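The Long Life of a Kitchen Worktop

8 min read 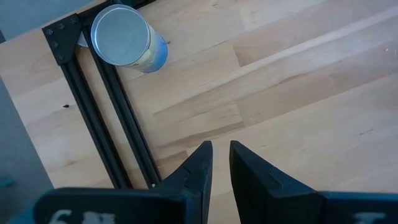

Most people who put in a wooden worktop do it once and then spend years working out how to look after it. The shop hands over a leaflet and a small bottle of oil. The leaflet says to oil the wood regularly. It doesn't say what regularly means, and the bottle runs out on the second coat.

Ernő Kun has been fitting and repairing wooden kitchen surfaces in Arville for 21 years. His workshop is a former seed store behind the railroad station, and a good part of his week goes to worktops that other people installed. He gets the most calls in April, when the heating goes off and people start noticing gaps at the wall.

"Wood moves across its width," he says. "Along the length you can forget about it. Across the width it will grow and shrink every year for as long as you own it."

A worktop made from glued strips moves less than one made from a single wide board, and it still moves. The fixings underneath have to let it. Kun uses slotted metal brackets, with the screw in the middle of the slot. On many of the tops he is asked to repair, the screws went straight up through the cabinet rail and were driven tight. The top had nowhere to go, so it split along a glue line, usually near the sink.

The sink is where most of the trouble is. Water sits behind the faucet, where a cloth doesn't reach, and it gets into the cut edge of the hole. End grain takes up water much faster than the face of the board. Beech is bad for this. It is hard, it is cheap compared with oak or walnut, and it stains black if it stays wet. Kun will fit beech anywhere in a kitchen, but he asks customers to think twice about an undermount sink in it. If they want one anyway, he seals the cut edge with epoxy and then oils over the face.

Oil or varnish is the other question he hears every week. Varnish looks good on the day and needs nothing for a few years. Once it is scratched through, water gets under it and the film lifts, and the only real repair is to sand the whole top. An oiled surface marks sooner, but you can repair a patch the size of your hand on a free evening. Hardwax oils sit between the two. Kun mostly uses one made by Kobori, a small finish maker, because he knows how it behaves in cold weather. He says others are just as good.

His schedule for a new oiled top is four thin coats before it is used, one more after a month, and then two a year. Each coat is wiped on, left for 30 minutes and wiped off until the cloth comes away nearly clean. Too much oil is a more common mistake than too little. It dries sticky and collects crumbs, and it has to be scraped back. Oily cloths can heat up and catch fire if they are left in a heap, so he lays them flat outdoors to dry before they go in the trash.

For stains, he starts with the mildest thing. A ring from a glass often goes with fine sandpaper and fresh oil. Black marks are usually iron and water together, from a can or a cast iron pan left standing. Oxalic acid, sold as wood bleach, takes most of them out. It needs gloves and plenty of rinsing, and the patch will be paler than the rest for a few months. Scorch marks have to be sanded, and a deep one will leave a dip.

Some of the tops he sees don't need any of this. The bakery in Gindamberg has a maple counter that has been in daily use for around 50 years. It has been scrubbed with a brush and hot water, and never oiled at all. It is gray, and slightly hollow where the dough is cut. The owners once asked him for a price to sand it flat. He gave them one and told them to keep their money.

Prices for new material have gone up. Namwood, the yard where Kun buys his blanks, now keeps fewer thicknesses in stock, and anything over 40 millimeters has to be ordered. The wait at the moment is 16 working days. He has started buying old school benches and shop counters when they come up, planing them down and cutting out the parts with screws in them. The wood is well dried and has finished most of its twisting.

He has a beech top in his own kitchen. It is due for a coat, and he says it has been due since winter.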